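Print this story
E-mail this story

Erham's rental inspection plan leaves tenants guessing

By Povilas Navickas

The town of Erham says its new rental inspection program will make apartments safer by next winter. Tenants at Tuesday's meeting in the Prikow Street library had heard that before, and several of them said so.

Under the plan, which the town council passed on a split vote, every rental unit built before 2000 has to be checked once every three years. Landlords pay $226 per unit for the visit. The town counts 341 buildings on its list and has hired two inspectors to cover them. 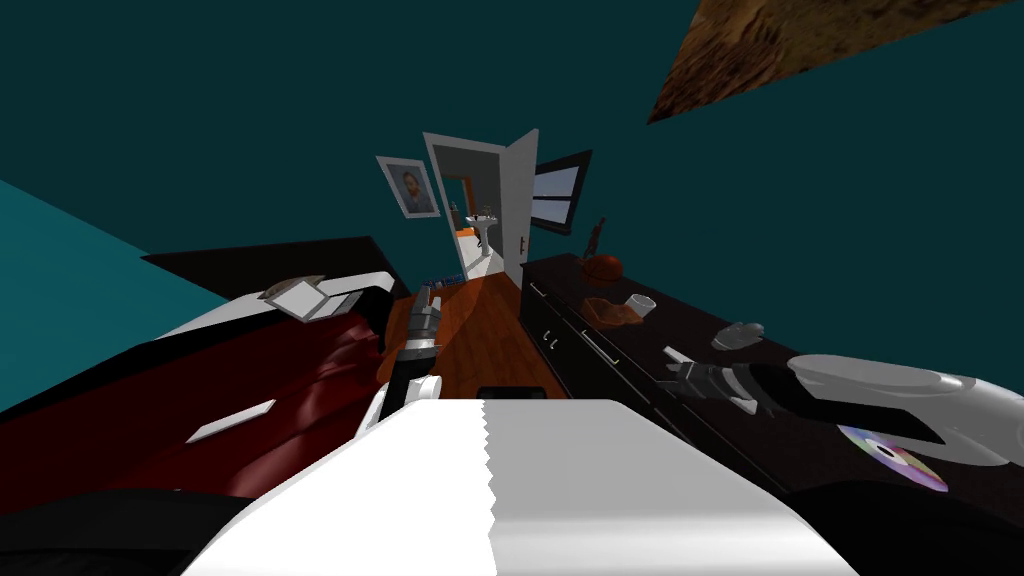
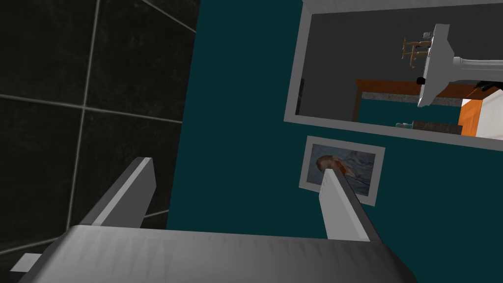
Two inspectors is the part that does not add up. Even if neither one takes a sick day, they would have to get through several buildings a week, some with a dozen apartments or more, and then go back to any that fail. The town has not said how long a visit is supposed to last. A draft checklist handed out at the meeting runs to a single page and has one line for mold, one for wiring and one for "other."

Elfriede Diekmann, who runs the town housing office, said the list was kept short on purpose.

"We want to get in the door," she said. "Once we are in the door we can see what is there."

Maybe so. But the ordinance lets a landlord put off a visit twice without giving a reason, and it gives tenants no way to ask for one themselves. Diekmann said tenants can still call the office with a complaint. Asked how many complaints from last year led to a repair, she said she would have to look it up. Her office had not sent the number by the time this story was posted.

Then there is the fine. A landlord who fails an inspection and does nothing owes $400. That is less than a week's rent for many of the larger units on the east side, and far less than a new furnace. The council turned down a proposal to charge the fine monthly until the work is done. Supporters of the flat fine said a monthly charge would scare off small owners, though no small owner spoke at either public hearing.

Scheduling and record keeping will be handled by Tisteck, an outside contractor. The town would not release the full contract, saying parts of it are still being worked out. It did confirm that inspection results will go into a database that tenants cannot search. A public version is planned for "a later phase," with no date attached.

Neighboring Cassim tried something close to this a few years ago. Its program started with three inspectors, lost two of them to better paying jobs, and was folded into the building department without much notice. Diekmann said Erham has studied what happened there. She did not say what it would do differently.

The first letters to landlords are due to go out by the end of April. Tenants will not get one.

Last updated: Thu 20 April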